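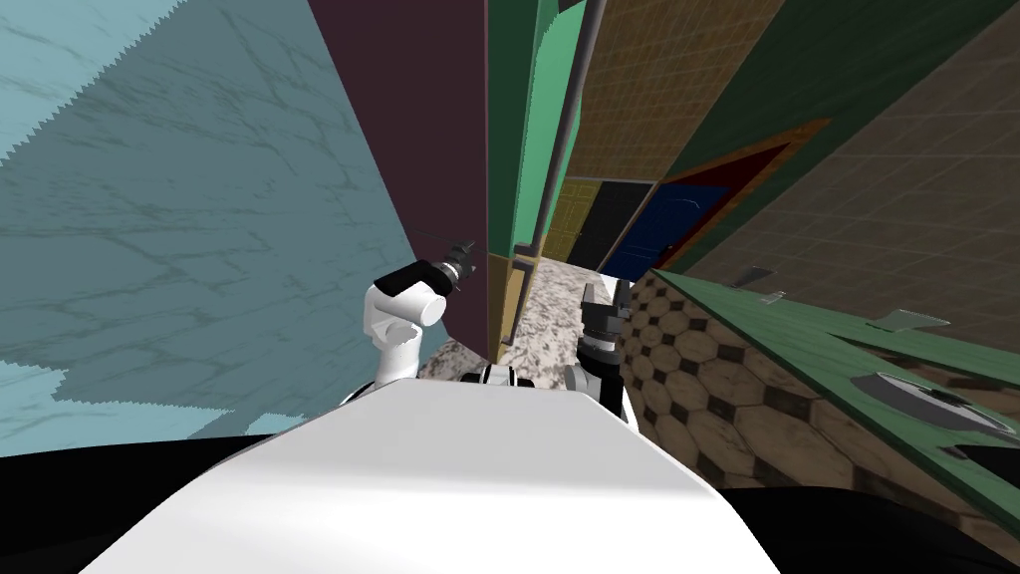 On Wed 25 September, Karthik Rathnayake wrote:

I have been collecting demonstrations in the Lirnora kitchens for two weeks and am thinking of dropping the hand controllers. With the Bruveck pair I lose a lot of runs at the point where the base stops and the arm takes over. The hand drifts while I am still driving, so by the time I reach the cupboard the gripper is in the wrong place and I have to back out. Would a keyboard for the base and one controller for the arms be any better? Also, how many good runs do people aim for per task before they train? I have 300 for the cupboard and the policy still stops short of the door.

Karthik

Hello Karthik,

I would keep the controllers. We tried a keyboard for the base in April and gave it up. People drove in straight lines and sharp turns, and the policy copied that.

The drift can be dealt with by a clutch. In our setup the arms only follow your hands while the grip button is held. Let go of it, drive, stop, bring your hands back to a comfortable position, then press again. The arm picks up from where it was and does not jump. If your version of the Bruveck driver has no clutch, look for "relative mode" in the settings file. It is off by default.

On numbers, we train at 500 per task and look at it again at around 688 if the result is poor. I would not go past 300 on yours until the stopping short is sorted out, as it may well be in the demonstrations. Play some of them back and see how long the gripper hangs in front of the cupboard before you commit. Mine used to wait there while I judged the distance, and the policy learnt to wait as well.

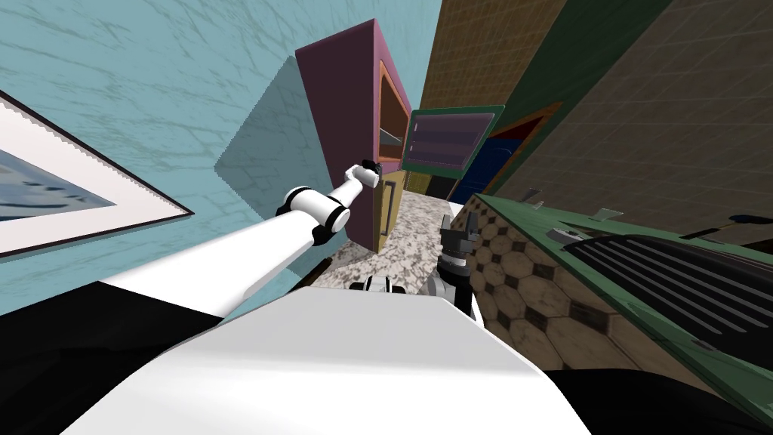 Karthik also asked me off list whether the idle arm should be parked or left out of the recording altogether. I would leave it in. Keep it low and still, with the gripper clear of the worktop, and start every run with it in the same pose. If you cut its joints from the data you will have to collect again once you get to a task that needs both hands.

The wall cupboard is harder than the drawers because you come at it from underneath. I bring the base in close first and do the last part with the arm alone, slowly but without stopping. Vary where the base ends up by a hand's width or so.

The Matoušek script for trimming pauses does work on Lirnora files, but it cuts the gripper signal one step late. I have a patch and will post it when I have tidied it up.

Regards,
Duarte Torres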